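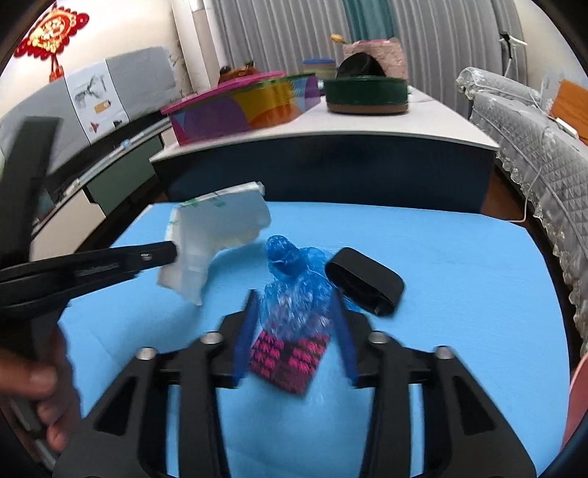
柄物の布小物を透明の青い袋に入れ、口をねじってまとめたところ。

## 小物を袋で分けてしまう

靴下、手袋、ネックウォーマー、薄手のスカーフ。かさばらないのに数だけは多く、引き出しに直接入れると三日で混ざります。わが家では衣替えのたびに、こうした小物を透明の袋に小分けしてから引き出しや箱に戻しています。仕切り板やケースも一通り試しましたが、中身の量が季節で変わるので、形の決まった入れ物は余るか足りなくなるかのどちらかでした。袋なら中身に合わせて縮みます。

以下は、いつもの手順と、続けるうちに変えたところのまとめです。

### 用意するもの

- 透明または半透明の袋(薄手で、口をねじって結べるもの)
- 輪ゴムか細い面ファスナーのバンド
- 油性ペンとマスキングテープ
- 作業用に、明るい無地の敷物か板
- ごみ袋を一枚

袋は新品でなくてかまいません。衣類を買ったときに入っていた袋、野菜の袋を洗って乾かしたものでも使えます。ただし食品が入っていた袋は、においが残っていないか必ず確かめてください。にんにくと玉ねぎの袋は洗っても布ににおいが移りました。

### 作業台を先に空ける

床でやると毛ぼこりがつくので、机の上で作業します。机の天板が濃い色だと黒や紺の小物が見えにくく、片方だけ拾い残すことがあります。うちでは淡い水色の敷物を広げています。白でもいいのですが、白い下着や白い靴下を分けるときに今度はそちらが見えません。水色だと黒も白も見分けがつきます。

敷物の上に載せるのは、これから分けるものだけにします。飾り物や筆記具の缶は、後ろの棚や別の台に移しておきます。

### 分け方

最初に全部出して、次の順で分けます。

1. 穴、伸び、毛玉のひどいものを抜く
2. 片方しかないものを抜く
3. 残りを「今の季節に使う」「使わない」に分ける
4. 使わないほうを、人ごと、または種類ごとに分ける

袋に入れるのは4の分だけです。今使うものまで袋に入れると、朝に出すのが面倒になり、結局は袋の外に積まれていきます。

片方しかない靴下は、別の袋にまとめて洗濯機のそばに置いています。次の衣替えまでに相手が出てこなければ、窓の桟を拭くのに使って捨てます。

### 一袋の量

一袋に入れるのは、靴下なら5足まで、手袋なら2組までにしています。これより多いと、目当ての一足を出すために全部を広げることになります。

編み地の小物は、強く丸めるとゴムの部分が伸びたままになることがあります。二つ折りか三つ折りにして、袋の底に寝かせる程度で十分です。模様のはっきりしたものは外側に向けて入れておくと、字を書かなくても中身がわかります。無地の黒ばかりの袋には、必ずテープで名前を貼ります。

### 空気の抜き方と口の閉じ方

袋の底に中身を寄せ、手のひらで下から上へ空気を押し出します。掃除機で吸う必要はありません。空気が抜けたら、中身のすぐ上ではなく、指二本分ほど余裕を残してねじります。きつくねじると、開けるときに薄い袋は裂けます。

閉じ方は三通り使い分けています。

**ねじって結ぶ**
次の季節まで開けない袋向きです。結び目は固く締めず、輪を一つ残しておくと指でほどけます。

**輪ゴム**
ときどき開ける袋向きです。古い輪ゴムは溶けて袋に張りつくので、毎年取り替えます。

**面ファスナーのバンド**
いくつかの袋を束ねるときに使います。バンドのざらざらした面が編み地に触れると糸を引っかけるため、巻くのは必ず袋に入れてからです。使っていないバンドも面を合わせて輪にしておかないと、いつのまにか手袋にくっついています。

### 湿気について

洗って乾かしたつもりでも、厚手の靴下はかかとやつま先に湿り気が残ります。取り込んでからもう一晩、室内で広げておき、翌日に袋詰めしています。一度これを省いて、翌春に開けたらかびくさくなっていました。洗い直してにおいは取れましたが、手間は倍です。

心配なら、白い薄紙を一枚たたんで一緒に入れます。靴や菓子の箱に入っていた紙で足ります。印刷のある紙は、色が移ることがあるので、印刷面を内側に折ってください。新聞紙は淡い色の布には使いません。

ウールには防虫剤を入れますが、種類の違うものを同じ箱に入れないこと。溶けてしみになる組み合わせがあるので、包装の注意書きを読んでから使います。

### 箱と引き出しへの入れ方

袋は積まずに立てて並べます。結んだ口を上にそろえると、そこをつまんで引き抜けます。引き出しが深い場合は、手前に早く使うもの、奥に遅く使うものを入れます。10月なら、手袋より先に厚手の靴下が要るので、靴下が手前です。

ふた付きの丸い箱や筒形の箱も、余っていれば使えます。丸い箱は隅がないぶん、四角く畳んだものだと隙間ができますが、袋に入った柔らかいものなら形がなじみます。棚の上に出しておく箱には、家の人がよく使うものを入れ、しまい込む箱には使わないものを入れます。逆にすると、しまい込んだほうばかり開けることになります。

### 子どもと一緒にやるとき

薄い袋は、小さい子の顔にかぶさると危険です。乳幼児のいる家では、袋の代わりに口を絞れるメッシュの袋か布袋を使い、作業中も袋を手の届くところに置かないでください。

小学生くらいなら、左右をそろえる係を任せられます。うちでは「そろえるだけ、畳まなくていい」と決めたら手伝うようになりました。畳み方まで注文をつけていたころは、途中でいなくなっていました。

### よくある失敗

- 袋に「その他」と書く。翌年には何が入っているのか誰にもわかりません。
- 大きい袋一つに全部入れる。開けた日から元の山に戻ります。
- 油性ペンで袋に直接書く。使い回すときに消せないので、テープに書いて貼ります。
- 日の当たる窓際に置く。薄い袋はもろくなり、布も色があせます。

### 読者からの便り

9月に小分け袋の話を載せたところ、Genalyn Tagleさんから次のようなやり方を教えてもらいました。

> わたしは袋の色で人を分けています。青い袋は娘、透明は夫、緑は自分。名前を書かないので、袋を使い回すときに貼り替えがいりません。色が足りなくなったら、口を結ぶひもの色を変えます。

色つきの袋は中身の色が少し変わって見えるので、紺と黒の区別がつきにくいことだけ気をつけてください。柄物なら問題ありません。

### 袋の片づけ

衣替えで空いた袋は、裏返して細かい毛くずを払い、縦に細長く畳んで、最初に空いた一枚の中へ入れていきます。破れたものと、べたつきの出たものは捨てます。6枚ほど残しておけば、春の分には足ります。束にしたら防虫剤の箱と同じ場所に置いておくと、次に探さずにすみます。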